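Varkov VK-10 two-arm gripper and controller set
Surkbridge Robot Supplies > Grippers > Matched pairs
Page updated 9 September 2021

Price: £2,581 for the pair with controller
Controller on its own: £2,000
Stock: in, usually out of the door the next morning
Stock code: 123

What you get
Two VK-10 parallel grippers
One Varkov controller, with power lead
Two wrist cables (the long ones, more on that below)
Mounting plates and a bag of bolts
Simulation model on a USB stick, also on the downloads page

Evangelia's notes

Hello, Evangelia Petridis here. I write up most of the grippers on this site, and I've had the Varkov pair in pieces, back together and on and off two arms for the whole summer, so this is going to be a long one (sorry, get a tea).

I like them! I'll say that first. I came to them from the Triantafyllou pair, which we also sell and which I still recommend to plenty of people, and the first thing I noticed was how narrow the Varkovs are. If you've ever tried to get two chunky grippers in under the same edge of something you'll know the dance: one goes in, the other bumps it, the controller sulks and you start again. With these I could bring the fingers in much closer together before I had to start thinking about elbows.

The controller is the real reason to buy the set, though. Both grippers run from the one box and you can tell them to close together or one after the other, with a delay you set on a little dial. A proper dial, with clicks! The Triantafyllou box makes you go through a menu for the same thing and I always forget which menu. On the other hand the Triantafyllou grips harder, and if you're moving heavy, smooth things all day I'd have that one and put up with the menus.

The Jino sits somewhere in the middle. It's cheaper and the fingers are lovely and soft, but you only get one gripper per controller, so for two arms you're buying everything twice and finding somewhere to put the second box.

Cables. The old ones were too short and we moaned at Varkov until they sent longer ones, which is what's in the box now. If you bought your set before we changed over, email me and I'll tell you which part to order. Do leave a loose loop at the wrist.

Trying them in simulation first

I'd do this before you bolt anything on, especially if you've got two arms sharing a job. The model loads into most simulators without a fight (I had to flip one axis on the left wrist, and there's a note about that in the readme now). My usual test is a big flat panel, tilted, with both arms reaching up under it, and I just swap the end effectors and run it again for each make. Big panels are a pig for this because they hide things from whichever camera you're using, so I keep a second view going from lower down. 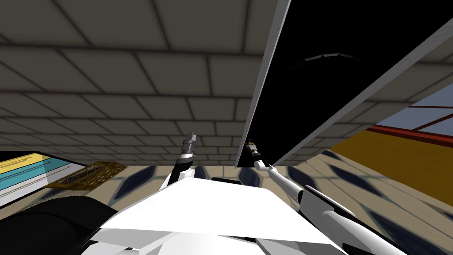
Start with the grip force at the bottom and creep up. In simulation I ended up much lower than I'd guessed, and when I moved over to the real arms I only had to nudge it a couple of clicks. Contact settings matter more than you'd think as well. If your panel shivers when a finger gets near it, shorten the time step before you start blaming the gripper.

Things I'd change: the status light is on the back of the controller, where I can't see it, and the spare finger pads come in a packet of 10 when most people want four. We'll be splitting packets in the shop from October.

Fits: any arm with the standard round wrist plate. Ask first if yours is older, as we keep a few adaptor rings that aren't listed.

Returns: fine if unused and the bolts are still in their bag.

Also look at: Triantafyllou heavy pair, Jino soft single, wrist cable loops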